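Section 3. Box work with the hand-held gripper
Levville returns room, Sedmont site

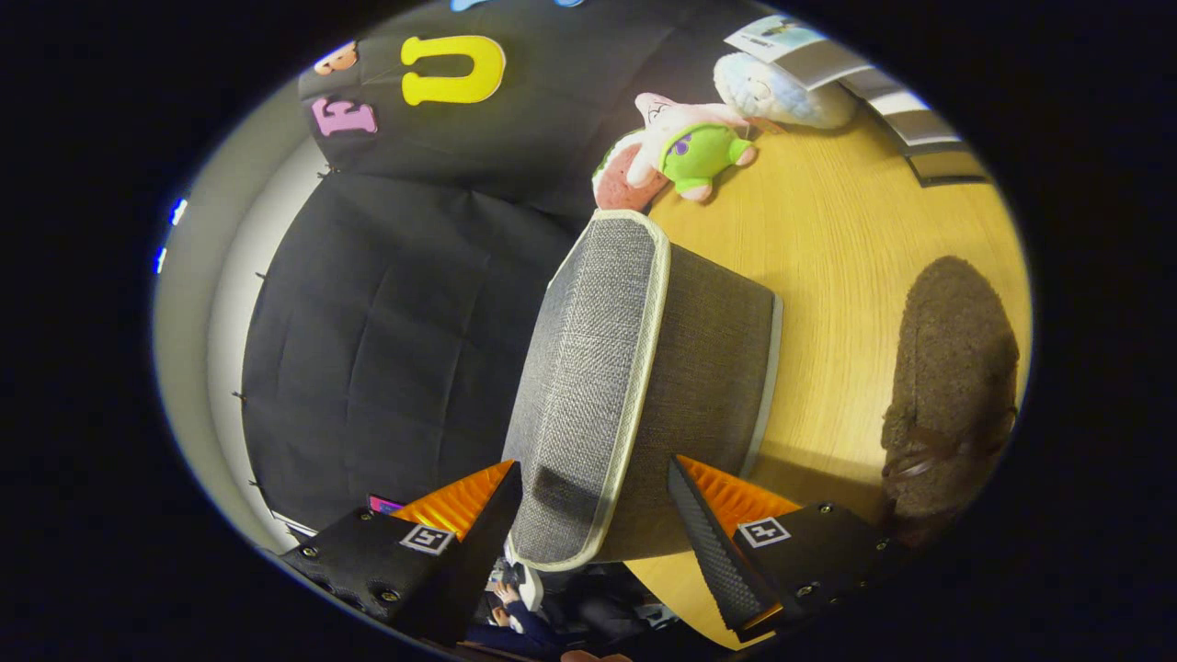 Fig. 3 – Gray fabric box with cream piping, held between the two fingers. Orange pads on the box.

Read this before your first shift on the tool. Folding and sorting by hand stays as it was. Lifting and placing boxes is now done with the gripper so the Dumlao arm can be taught the same moves later. Expect to be slower the first week. Thats allowed for, pick targets are off until the end of February.

Before you start
1. Check both orange pads. Ridges clean, no tears, seated flat.
2. Check the screws on each finger. Loose one – stop, tag the tool, get another.
3. Wipe the square black-and-white markers with a dry cloth. No spray.
4. Clear a landing spot on the table. Toys and cards can stay on the table, just not where the box is going.

Picking up a box
5. Open fingers all the way.
6. Come in from two opposite sides. Pads on the fabric, not on the piping if you can help it.
7. Close slowly. Stop when the box stops sliding. Fabric boxes cave in if you squeeze.
8. Lift a little, pause, then move.
9. Set down, open, back straight out. Don't drag.

Note: dropped box is not an error. Pick it up with the tool and carry on. Do not fix it with your free hand halfway thru, that run gets thrown out.

CAUTION: keep your other hand out of the gap between the fingers. Hair and lanyards too.

CAUTION: markers must stay uncovered. No tape, no stickers, no names written on them.

Breaks and rotation
10. Max 18 minutes on the tool, then swap to sorting. Wrist pain before that – swap early, no need to ask.
11. Write your runs on the Pusov sheet. Runs only. Sheet is not used for reviews or pay.
12. Almost 60 runs is a full shift. Fewer is fine while you are learning.

What changes when the arm goes live
Table crew moves to checking and repacking. Same hours, same grade. Training is on paid time, 14 hours per person. Anyone who wants to stay on hand sorting should tell Pauline Horrocks before the rota is drawn up.

Tool storage and charging: see Section 4.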